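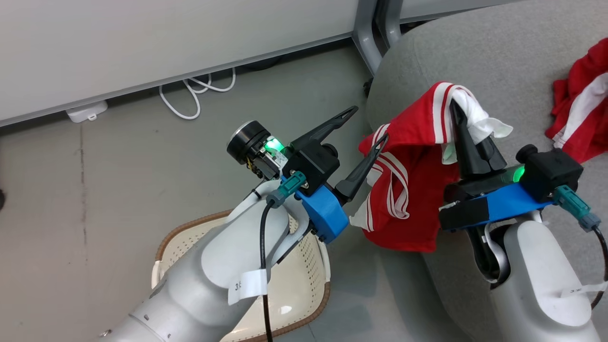

Marlies Wallner had 51 team jerseys to fold before the first home game last October, and she says the striped trim was what slowed her down. It rolls under when the jersey is laid flat, she told the Kurnthorpe Recreation League, and the crease is still there when a player pulls it on.

Her complaint is one of several behind a new uniform care program the league is announcing today, Mon 3 May. The program covers washing, folding, storage and repair for every basketball jersey the league lends out. It starts with the summer season and costs families nothing extra.

The league owns 800 jerseys. Until now, each team took its own set home in a bag and brought it back at the end of the season. Sets came back creased, mixed up or short. Under the new program, jerseys will be returned after every third game to the uniform room at the Tunstall Street gym, where they will be checked, washed and folded the same way each time.

"We were buying new ones to replace jerseys that only needed a stitch," said Dean Sowerby, uniform manager for the league. "Last year we spent $2,636 on replacements. A good part of that was trim coming loose at the armholes and the hem."
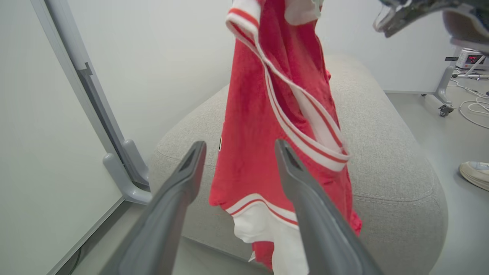 Folding is the part of the program most families will notice. Jerseys will no longer be rolled. Each one is first held up by the shoulders and allowed to hang, then laid face down with the side seams together. On the red and white style, the white bands with their thin red stripes run along the edges and around the curve of the hem, and they tend to double back when the fabric is loose, so that edge should be smoothed by hand before the first fold. The sides go in next, then the bottom comes up to the collar.

Jerseys should be washed inside out in cold water and hung to dry. Dryers and fabric softener should not be used. A printed card with the steps will go in every team bag.

Repairs will be done by Asach Alterations of Stamlow, with a turnaround of nine days. Players whose jersey is out for repair will be lent another in the same size.

Team managers can pick up bags and cards at the Tunstall Street gym during regular office hours. Questions about sizes or missing jerseys should go to Bernadette Kinsella at the league office.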